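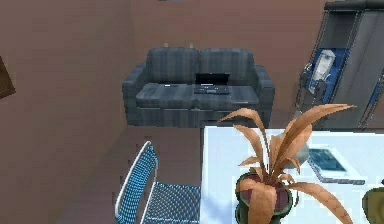 Borura-Rooms is a set of 1000 simulated manipulation episodes, and this file describes the fault we found in 300 of them. All rooms are rendered in the Tedero simulator. The fault is in the contact force limit: when the arm was reset between two episodes, the limit was not written again, and the arm continued with no limit at all. In a room like the one with the open laptop on the loveseat and the potted plant on the white table, a planner without a limit can push any of these objects and the log will still say "success". Please do not train a safety policy on the affected episodes before you read the rest.

How it was found. Ataahua Hapeta was replaying the grasping tasks in August and saw contact forces much higher than the limit in the configuration. The success label checks only the final position of the object, so it did not catch the problem. We repeated the replay with 4 random seeds and the result was the same each time.

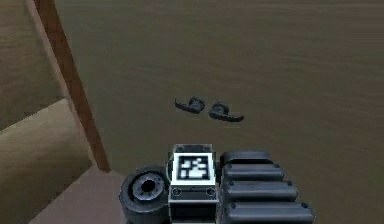

The wrong line was in the reset function, which restored the joint positions first and then returned early if the object was already in place. The force limit comes after this return. Lachlan Cartwright moved it to the top of the function and added a check that stops the episode if no limit is set.

What is in this release. The affected episodes are not deleted. They have the field limit_active set to false, and the default loader skips them. We recorded 60 of them again with the corrected reset, in the folder rerun. The others are still waiting.

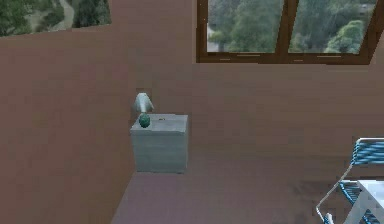
Known problems that remain. The emergency stop flag is written one step late, so the last action before a stop should be ignored. Very small objects can pass through a surface when the limit is near zero. We have not tested the fix on a physical arm, and nothing in this data should be used as proof that a controller is safe.

If you find another episode with a wrong label, please open an issue and include the episode number and the seed.

Last updated: 22 September 2022

This site uses cookies to remember your settings. Accept all | Manage preferences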